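Tradden Clinical Mentors – Spring Meeting Minutes

6 min read
14 shares | 3 comments

Held in the upstairs room at Tillman, March 2019
Chair: Wissam Zoubi
Minutes: Gyula Mészáros

Welcome and apologies

Wissam opened the meeting a little after the hour and thanked everyone for coming out on what had been a long week for most of us, especially those who came straight from the hospital. There were 11 of us in the room. Apologies had come in from our two night-shift mentors, who sent their good wishes and asked that someone save them the handouts (done – they are in my bag).

Wissam also gave a warm welcome to the three new mentors, all of them second-year residents, and went around the table so that everybody could say a name, a specialty and which part of applying to residency they had found hardest. This took longer than planned and was worth every minute. Interviews came up the most, followed closely by the waiting.

Minutes of the October meeting

Read through and accepted with one correction: the mock interview evening was in the library annex, and I had written the main library. My apologies to the annex, which was very good to us that night.

Matters arising

The question sheet for mock interviews has now been rewritten, as agreed in October. The old sheet leaned heavily on "tell me about a weakness," and several students had told us they were giving the same polished answer to every mentor who asked it. The new version has more open questions about patients, teamwork and what the student does when a plan falls apart. Everyone who has used it likes it. One mentor felt the section on ethics was still too stiff and offered to redraft it before the next round, which was gladly accepted.

The lending closet of interview clothes is up and running in the small office. Please remember that jackets come back cleaned, and that the sign-out book is there to be used. Shoes were discussed again. We still do not have room for shoes.

Mock interview program

Most of the evening went on this, as it should. Wissam reported that the program is healthy and that the students' comments have been kind and, better still, detailed. They would like longer sessions. At the moment a student gets a short interview and then a few words of feedback while the next person is already hovering at the door, and a number of them said that the feedback was the part they most wanted and got least of.

There was a long and friendly discussion. Some of us felt we should see fewer students for longer, and others worried about turning anyone away, particularly those from schools with no home program in their specialty who have few other places to practice. One of the new mentors suggested splitting the feedback off entirely, so that the mentor writes notes during the interview and then phones the student later in the week when both have had time to think. I will admit that I was doubtful, but she had been on the receiving end of this as a student and spoke so well for it that I came around, and so did most of the room.

Agreed: we will try the phone feedback with one group in the summer and talk about it properly afterward. Each interview will run without a feedback slot on the night, and each call will last at least 10 minutes. Mentors who would prefer to carry on the old way may do so for now.

It was also asked whether we should be recording video practice sessions. The general feeling was yes, if the student asks for it, and that the file goes to the student and is not kept by us. Wissam will put this in writing so that we are all saying the same thing.

Scheduling

We have been trying Plindlow for the sign-ups since the winter, and opinions are mixed. It is much better than the old spreadsheet for the students, who can see open times and pick one. It is less good for mentors on rotating shifts, because changing a time means canceling it first, and the student then gets a rather cold-sounding message. Two students wrote in quite upset, thinking they had been dropped. Gyula (that's me) has since reworded the message so that it says a new time is on the way and gives a person to write to. We will stay with it through the fall and look again after that.

A small plea from the minute-taker: if you swap with another mentor, please change it in the calendar as well as telling each other in the hallway. I am not always in the hallway.

Money

The balance stands at $861 after paying for the room and the printing. Wissam thought this comfortable for the time being. It was agreed to spend a little on bus fare for students coming in from out of town, on showing a ticket, and to keep the amount under review as the interview season gets closer. Nobody was in favor of charging students for anything, and the chair asked me to write that down plainly, so I have.

Letters and thank-yous

We had a lovely card from a student who matched into family medicine after not matching the first time. She asked that her thanks be passed on to everyone, and mentioned in particular the evening her mentor let her answer the same question over and over until it stopped sounding rehearsed. The card was passed around and is now pinned up over the kettle. If any of you have kept in touch with students who are reapplying this year, please let Wissam know, as he would like to offer them the first pick of dates.
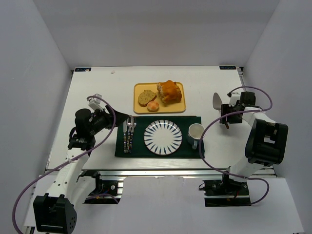
Any other business

A mentor asked for a short talk on phone and video manners before the summer, as some students look down at their notes for the whole call without knowing it. Wissam will ask a colleague.

Parking at Tillman: the side lot is closed for repaving. Use the street, and allow extra time.

Actions

Wissam – wording on video recordings; speaker for the summer talk.
Gyula – sign-up for the phone feedback group; send out these minutes; handouts to the night-shift mentors.
All – send in your summer dates by the end of next month, please.

Next meeting

Same room, in early summer, with the day to be settled by email once the new rotation schedules are out. The meeting closed at ten past nine, and a few of us stayed on talking in the corridor for a good while after that.

3 comments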